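Towel folding

Towel folding is the household task of reducing a flat towel to a smaller, layered shape for storage, display or transport. It is normally done after the towel has been washed and dried, and it forms part of the wider work of doing laundry. The same methods are used for bath towels, hand towels, kitchen towels and washcloths, with small changes for size and for the space in which the towel will be kept.

Overview

A towel is one of the simplest items in a load of laundry to fold. It is rectangular, has no sleeves, collar or fastenings, and can usually be folded without ironing. For this reason it is often the first item that children are taught to fold, and folding guides commonly begin with it before going on to shirts, pants and fitted sheets.

The purpose of folding is mainly to save space. A folded towel also keeps its edges out of the way, can be stacked with others of the same size, and can be taken from a shelf without disturbing the rest of the pile. In hotels, gyms and hair salons, folding also has to produce towels that look alike, and a single method is usually chosen for the whole establishment.

Parts of a towel

Several parts of a towel matter when it is folded.

The long sides are called the selvages or side hems, depending on how the fabric was finished. The short ends are usually turned over and stitched, and are called end hems. Because a hem has more than one layer of cloth, it is thicker than the rest of the towel, and a stack with all its hems on one side will lean.

Many bath towels have a flat woven band near each end, known as a dobby border. The band may shrink at a different rate from the looped pile around it, which leaves the towel narrower at that point. Smoothing the band by hand before the first fold helps the sides line up.

A care label or brand tag is generally sewn into a hem or near a corner. Folders who want a tidy stack begin with the tag facing down or toward the inside. Hanging loops, found on many kitchen and children's towels, are treated the same way.

Some towels are reversible in color. In a two-color jacquard weave, the figure that is light on dark on one side appears dark on light on the other. Once such a towel is partly folded, both versions of the pattern may be showing, and the color change gives a clear line against which the fold can be checked. When the fold is finished, the side that was underneath at the start is normally the side that shows.

Preparation

Towels are folded when fully dry. A towel put away damp can develop a musty smell, and the dampness can pass to the towels above and below it. Thick hems dry last and are the usual place to check.

The towel is shaken once or twice to raise the pile and remove large creases. It is then laid on a flat surface, such as a table, countertop or bed, or held in the air by two corners. A hard surface gives straighter folds because the cloth does not sink into it. A bed is more convenient for large bath sheets, which may hang over the sides of a table and pull themselves out of line.

Sorting by size before folding makes stacking easier. In many homes a basket of clean laundry stands on one side of the folding surface and finished items go to the other side, so that folded and unfolded towels do not get mixed. 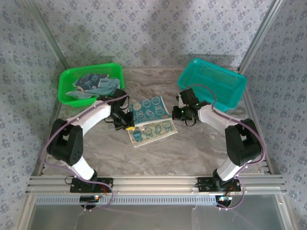

The first fold has the greatest effect on the result. If the corners are matched at this stage, later folds tend to fall into place. If they are not, the error grows with each added layer and can no longer be corrected without opening the towel again.

Methods

Half fold

The half fold, also called the quarter fold, is the most common method in American homes. The towel is folded in half so that the two short ends meet, then in half again in the same direction or across it. A third fold may be added for large towels. The method is quick and needs no measuring, but it leaves loose edges on at least one side of the finished towel.

Third fold

In the third fold, sometimes called the trifold, one long side is brought in by a third of the width and the other long side is laid over it. The resulting strip is then folded in half or in thirds along its length. The loose edges of the long sides are covered, and the front of the towel shows a single rounded fold. This method is widely used for towels that will hang on a bar, where the strip is simply draped over at its midpoint. It is also common on open shelves.

Roll

To roll a towel, the folder first reduces it to a strip by halves or thirds and then rolls it from one short end. Rolled towels fit well in baskets, deep drawers and suitcases, and can be picked out one at a time. They do not stack high unless there is a wall or divider on each side. Spas often tuck one corner into the roll so that it stays closed.

Upright fold

The upright or file fold makes a small, firm packet that can stand on its edge. The towel is folded into a narrow strip and then folded in thirds or quarters along its length. The packets are placed in a drawer or box side by side, and the top fold of each is visible. The method suits kitchen towels and hand towels better than thick bath towels.

Pocket fold

In the pocket fold, one end of the towel is turned down a short distance before the sides are brought in. The rest is folded or rolled toward it and tucked into the pocket that has been made. The packet stays together when handled, and the fold is used by campers and by people packing gym bags.

Size and storage

The best fold for a given towel depends on the depth of the shelf. A towel folded to slightly less than the shelf depth can be placed with its rounded edge facing out and its open edges at the back. If it is folded too small, a second row forms behind the first and is easily forgotten. If it is too large, the front edge hangs over and catches on the door.

A bath towel that is 50 inches long and 24 inches wide, folded in thirds across its width, makes a strip 8 inches wide. Folding this strip in half twice gives a packet a little over a foot long, before allowing for the thickness of the cloth. The same towel folded by halves gives a wider packet that fills more of a deep shelf but is harder to fit in a basket.

Stacks are kept low enough that the bottom towel can be pulled out without the others falling. Many households add freshly washed towels to the bottom of the stack and take from the top, so that all the towels wear at the same rate.

Towels with printed or woven designs are sometimes folded so that the design stays visible. For a towel with a repeated motif, the fold is placed between two rows of figures. Children's towels with animals or other characters are often treated in this way, and the owner can then recognize a towel without opening it.

Common faults

The most frequent fault is a skewed fold, in which one corner lies beyond the one under it. It is usually caused by lifting the towel from the middle of an edge instead of from its corners, or by a towel that has lost its square shape through washing. In the second case the edges cannot all be made to meet, and the usual practice is to match the folded edges and let the difference fall on the inside.

A second fault is bunching, where a lower layer is pushed along as the upper layer is laid down. Lifting the edge clear of the surface and setting it down from above prevents this. Soft towels with a long pile are more likely to bunch than flat-woven ones.

Trapped air makes a towel look bulky after folding. Passing a hand from the fold toward the open edges pushes it out. Pressing hard is avoided with thick pile, which it flattens.

Commercial folding

Large laundries fold towels by hand at tables or with folding machines fed by an operator. Hand folding remains common in small hotels and salons. Workers there often use a folding board, a flat panel cut to the width of the finished towel. The board is laid on the cloth, the sides are turned over it, and it is drawn out before the last fold. Towels folded in this way are nearly identical in width even when the work is shared among several people.

Establishments that sort towels by department may rely on color, on a stitched line in the border or on a label. The fold is then chosen so that the mark remains on the outside of the packet.

See also

Clothesline
Dish towel
Laundry basket
Linen closet
Napkin folding
Terry cloth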